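Häufige Fragen zur Region Flemside

Von Barış Duman
Januar
Lesezeit: 4 Minuten
12 Mal geteilt

Ich wohne seit mehreren Jahren in Stonard und bekomme oft Nachrichten von Leuten, die hierher ziehen oder ein paar Tage bleiben möchten. Die Fragen wiederholen sich, deshalb habe ich die Antworten auf einer Seite gesammelt. Deutsch ist nicht meine erste Sprache. Wenn ein Satz unklar ist, schreiben Sie mir bitte.

Was genau ist Flemside?

Flemside ist ein Name für das Gebiet zwischen dem Fluss Flem und der Hügelkette im Osten. Es ist kein Verwaltungsbezirk. Auf den amtlichen Karten findet man den Namen nicht, aber auf Busfahrplänen und in der Zeitung wird er regelmäßig verwendet.

Welche Orte gehören dazu?

Sicher gehören Stonard und Raltus dazu, außerdem die Dörfer am östlichen Ufer. Bei den Höfen südlich der alten Brücke gibt es verschiedene Meinungen. Die Gemeinde im Süden zählt sich selbst nicht zu Flemside, die Post sortiert die Briefe jedoch in Stonard. Ich rechne diese Höfe auf meiner Seite mit, damit die Angaben zum Bus vollständig sind.

Wie viele Menschen leben dort?

In Stonard sind 3.439 Personen gemeldet, in Raltus 992. Für die Dörfer habe ich nur eine gemeinsame Zahl bekommen, nämlich fast 2.000. In dieser Zahl sind auch Personen mit Zweitwohnsitz enthalten. Im Winter ist es deshalb in manchen Straßen sehr ruhig.

Welcher Ort ist der Hauptort?

Stonard hat die weiterführende Schule, das Bürgerbüro und den Bahnhof. Raltus ist älter und war früher wichtiger, weil dort der Markt war. Den Markt gibt es noch, er findet jeden Dienstag von 8 bis 13 Uhr statt. Wer Käse kaufen möchte, sollte vor 10 Uhr kommen.

Wie komme ich ohne Auto in die Region?

Mit dem Zug bis Stonard. Die Strecke ist eingleisig, und bei Verspätung muss der Zug manchmal vor der Stadt warten. Vom Bahnhof fährt die Linie 186 über die Dörfer nach Raltus. An Werktagen fährt sie stündlich, am Samstag alle zwei Stunden und am Sonntag gar nicht. Die Haltestelle liegt auf der Rückseite des Bahnhofs, man muss durch die Unterführung gehen. Viele Besucher suchen sie vorne am Platz.

Fahrkarten gibt es beim Fahrer. Er nimmt Münzen und kleine Scheine, Karten leider noch nicht.

Gibt es einen Arzt und eine Apotheke?

Eine Hausarztpraxis ist in Stonard, die Apotheke liegt zwei Häuser weiter. In Raltus gibt es eine Sprechstunde am Vormittag, jedoch nur nach Anmeldung. Das nächste Krankenhaus liegt außerhalb der Region, mit dem Auto dauert es eine gute halbe Stunde.

Wo kann man übernachten?

In Stonard gibt es ein Hotel und einige Privatzimmer. In Raltus vermietet die Familie Hosseinzadeh drei Ferienwohnungen in der ehemaligen Gerberei. Ich habe dort selbst gewohnt, bevor ich eine eigene Wohnung fand, und war zufrieden. Im Sommer muss man früh reservieren. Einen Campingplatz gibt es nicht, und das Zelten am Fluss ist verboten.

Die Kurtaxe wird direkt beim Vermieter bezahlt. Kinder unter sechs Jahren sind frei.
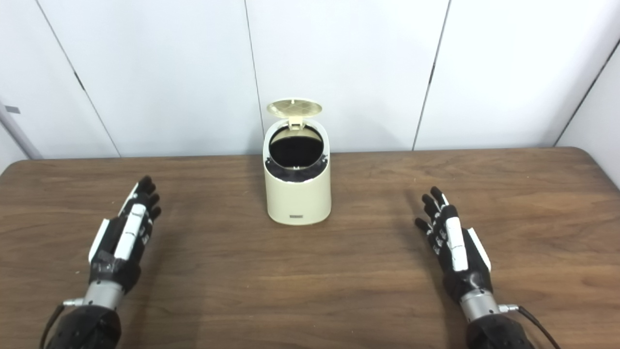 Wie funktioniert die Müllabfuhr in den Ferienwohnungen?

Restmüll und Papier werden im Wechsel abgeholt. Glas muss man selbst zum Container bringen, er steht in beiden Orten neben der Feuerwehr. Bitte werfen Sie dort nichts mehr nach 20 Uhr ein. Die Nachbarn haben sich mehrmals beschwert, und ich verstehe sie.

Wie ist das Wetter?

Das Tal ist feucht. Im Herbst bleibt der Nebel oft bis zum Mittag liegen, während oben auf den Hügeln schon die Sonne scheint. Schnee fällt meistens erst im Januar und bleibt selten lange. Die untere Straße nach Raltus kann im Frühjahr bei Hochwasser gesperrt sein. Der Bus fährt dann über die obere Straße und hält nicht in allen Dörfern.

Woher kommt der Name?

Der erste Teil ist der Name des Flusses. Für den zweiten Teil habe ich zwei Erklärungen gelesen, und beide sind nicht sicher belegt. In der Bibliothek von Stonard steht ein Heft zu diesem Thema. Man darf es nicht ausleihen, aber man kann es im Lesesaal ansehen.

Darf ich Texte von dieser Seite übernehmen?

Ja, wenn Sie meinen Namen nennen. Die Angaben zum Bus ändern sich öfter, bitte prüfen Sie diese vorher am Aushang.

7 Kommentare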